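2019-04-16

Started at seven because I wanted the overnight batch read before Ilir got in. 283 episodes in the bedroom set, 103 failed. Last week the same set gave worse than that, but I changed two things at once so I can't say which of them helped. Note to self, again: one change per batch.

Sorted the failures by the state the task machine was in when it gave up. Most were in transfer, after a good grasp, with the object still held. The planner returns a path, the path is fine on paper, and then the controller stops it partway with a joint velocity violation. The rest were split between grasps that never closed on anything and perception handing over a pose that was off. I left the perception ones for Ilir as he is rewriting the segmentation and has asked me not to touch it.

Picked one transfer failure and replayed it in the viewer. Same layout as all the Bråten rooms: arm on the pedestal in the middle, bed behind it, dresser on the left, the big table up close. Stepped it at a tenth of normal speed and watched the joint values in the other window. Joint four goes through its fast stretch right as the wrist comes across toward the bed. The time parameterization was working from the velocity limits in the old arm file. The controller reads the new one. They disagree on joints four and six, and the old limits are the looser ones. So the planner was asking for speeds the controller would not allow.

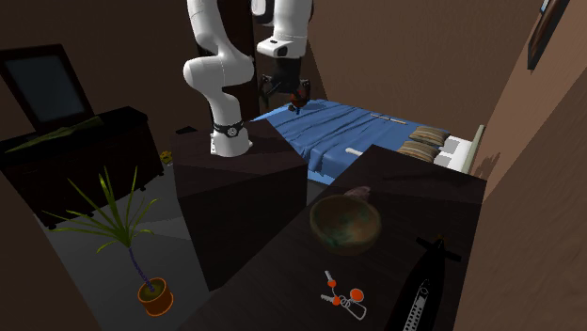
I grepped for the old file and found it referenced in 11 places. Some are in tests. Two are in launch files that I wrote in January and had forgotten about. Replaced all of them with the one path and added a check at startup that loads the limits from both ends and quits if they don't match. It prints both sets of numbers. It should have been there from the start.

Ran 40 of the transfer failures again with the same seeds. All but three got through transfer. The three that didn't were a different problem, the shortcut smoother cutting a corner close to the furniture and the collision check sampling too coarsely to notice until execution. I halved the sampling step on the smoothed path only. Planning takes a bit longer. I did not measure how much, and need to before I tell anybody it's fine.

Lunch at my desk. Leftover rice and the last of the pickles.

Ilir came by after and we argued over the clearance padding. He wants it bigger everywhere so that his pose errors matter less. I said that if you pad everything the planner can't get near the bed or the table at all, and half the goals become unreachable. We tried it his way on a small batch to settle it, and the planner timed out on nearly everything set on the tabletop. Then we tried padding on the fixed furniture only, with the loose objects left at their true size. That was better. He is going to have perception publish an uncertainty with each object so the padding can come from that in place of a constant. I'll believe it when I see the message definition, but it's the right idea and I told him so.

Prarkimex phoned mid-afternoon wanting to know whether we could show the system at Emville. I said the simulation, yes, and the hardware, ask me again when the grasp numbers settle. They asked for a single success rate to put on a slide. I wouldn't give one off today's runs. They want something in writing, so I have to draft that tomorrow.

Spent what was left of the day on the log format. At the moment every node writes its own timestamps and the replay tool lines them up by guessing, which is why it took me most of an hour this morning to be sure the joint four spike and the controller stop were the same event. Changed it so everything stamps from sim time. The replay tool now opens at the failure and not at the start of the episode, with five seconds of lead-in. I should add a colour for the state changes too, they are all grey and hard to tell apart.

Kicked off the full 283 again before leaving, with the limits fix and the finer sampling and nothing else. The padding change is on its own branch. So is the log work, though I was tempted.

Walked home by Grodwood. Windy, and my good jacket was still at the office.

To do: time the planner with the new step. Write to Prarkimex. Delete the old arm file properly so it can't come back. Ask Ilir for the failed poses list.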